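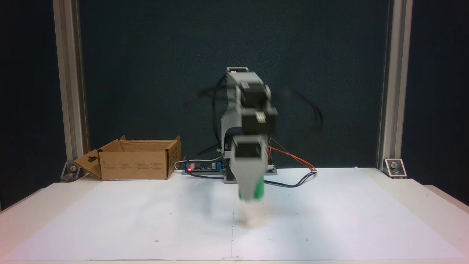

What size of box should you use for books?

The smallest one you can find. Books weigh far more than they look, and a box you can hug and lift with a straight back is the one you'll still be happy to carry up the last flight of stairs.

Reading time: 3 minutes

Welcome to the box page! I've moved house a few times now, the last one being 322 miles from Dallus to the flat I'm in at the moment, and somewhere along the way I got very fond of plain brown cardboard. People write to me about the curtains and the paint colours, and then they write again asking where I got my boxes. So I've put my box notes in one place, with a picture at the top and a bit of chat to go with it.

The box on the left is my favourite sort: brown, open at the top, flaps folded right back, with a hand hole cut into the cardboard. Big sheet of white paper over the tabletop, dark backdrop behind.

On flaps: fold them all the way back before you start. I used to leave them sticking up and they'd flop in on my hands every time I reached in with a mug (one mug did not survive this). Crease them outwards once, firmly, and they mostly stay put. When the box is full you crease them back the other way and they'll close flat enough to tape.

On hand holes: lovely on a light box, less lovely on a heavy one. I had one tear from the hole to the top edge halfway down the front path, with all my baking tins in it, at seven in the morning. The neighbours were very nice about it. These days anything with real weight in it gets lifted from underneath, and the holes are for cushions, towels and lampshades.

On paper: I buy white packing paper in big sheets and spread one on the table before I wrap anything. It saves the tabletop from scratches, and when I've finished, the same sheet goes into the last box as padding. Newspaper is fine too, but the ink comes off on white china and then you're washing everything at the other end, tired and hungry, with one tea towel.

On tape: I've been through all the cheap ones. My current roll is by Zavix, it cost me 80p from a clearance bin and I wish I'd bought the lot. Two strips along the bottom seam and one across. I don't tape the top until the night before, as I always need something out of the box I've just finished - usually the tin opener.

On labels: write on the side, never the lid. Once they're stacked you can't see a single lid. I also write the room it's going to, and if it's a first-night box (kettle, loo roll, phone charger, biscuits) it gets a big star on every side.

Storing them flat afterwards is a whole other hobby. Mine live behind the wardrobe. I keep the good ones from Šťastný, the little removals firm we used in July, which were properly thick, and I let the floppy ones go to the recycling.

More house bits to come when the hallway's finished - it's nearly there!

Comments

tealadle, 23/02/2021
The side labels! I did all my lids and spent an entire evening hunting for the duvet. Never again.

mossycorner
Do you reuse boxes that have held food? I got a load from the greengrocer and they smell a bit of onion.

Lorninura
@mossycorner I'd use them for garden things and shoes. I put jumpers in one once and had onion jumpers until spring!

pipandpost
I disagree about hand holes, I carry books in mine all the time. Just run a strip of tape round the inside of the hole first and it's much stronger.

Lorninura
@pipandpost Ooh, I'm trying that. The baking tins thank you.

Contact: use the form on the front page | © Lorninura, all words and pictures | Back to top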